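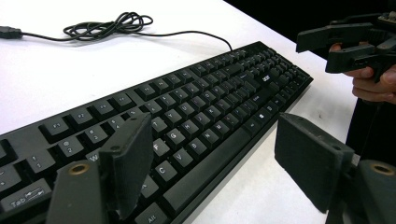
Dursun — relevés de frappe en français

Bienvenue, et merci d'être passés jusqu'ici ! Dursun rassemble 2 152 textes courts recopiés au clavier par 111 personnes de Waltby, avec leurs hésitations, leurs retours en arrière et toutes ces petites fautes qu'on corrige d'habitude sans y penser.

Contenu

textes.csv : les phrases à recopier
frappes.csv : une ligne par touche, délai en millisecondes
sessions.csv : 3 sessions par personne, de 90 secondes chacune

Les accents manquants ont été laissés tels quels — nous y tenons beaucoup, Ákos Lakatos surtout.

Contact

Géza Veres répond volontiers aux questions, de préférence le matin.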